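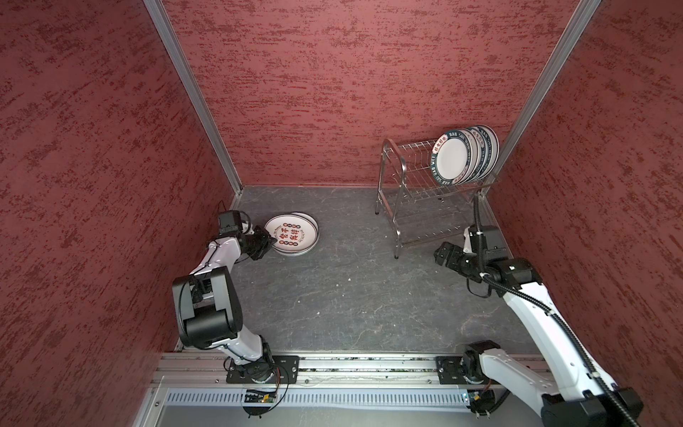 Two-arm plate racking, left arm at the stacked plates, four plates in the rack.

# Konberg plate racking set

Last updated: January 19, 2023

Konberg is our set of recordings of two robot arms moving plates from a flat stack into a drying rack. It grew out of the staff canteen kitchen at Tirnodport, where the people on the wash-up end of the line handle 2,000 plates on a normal day and 3,000 in August. We're really pleased with how it has come together!

## What's in it

- Both arms share one rail, in a red-walled booth with the wire rack at the back right.
- Plates are patterned, with coloured or dark rims and printed lettering. We love these for training — plain white ones made life far too easy for the vision model.
- Rack fill varies between recordings, so please don't assume an empty rack at the start.

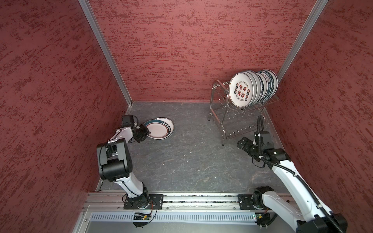
## What it means for the kitchen

Racking is the job the wash-up team asked us to look at first. Tegan Mahuika has run that shift for years and sat with us while we wrote the task list. Under the plan for the Brustham site, 4 people stay on each shift and 3 of them swap between serving, prep and checking the racks. Checking is a proper role with its own training, and staff can stop the arms whenever they like.

Pay and hours don't change during the trial. Wrists and shoulders should get a rest, and we'll ask people how they feel before drawing any conclusions.

## Known gaps

- No bowls, cups or cutlery.
- Chipped plates aren't labelled yet.
- Lighting is close to constant — the Gethin kitchen will be much harder.

Questions and corrections go to Sem Hoekstra.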